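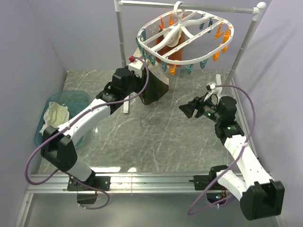
Clothespins are the hardest part of the job for any gripper, according to Iolanda Medeiros, because the spring pushes back just as the fabric starts to slide.

Her remark opens a test report that Gridthorpe put out on Tuesday, June 15, 2021. The company compared two fingertip shapes on its two-arm laundry setup, a narrow one from Brandão and a broad triangular one from Tralto, over 824 attempts at hanging and taking down small items.

The broad tip dropped fewer pieces. The narrow one was quicker at opening pins — but it let go of thin cloth 130 times, most often at a folded corner. Both were run with the same controller and the same wrist cameras.

Lindalva Medeiros, who wrote up the results, wants another 300 attempts with heavier fabric before Gridthorpe picks one. Gola, which makes drying racks, has asked for 200 of those to be done with its own hangers. Results are due in December.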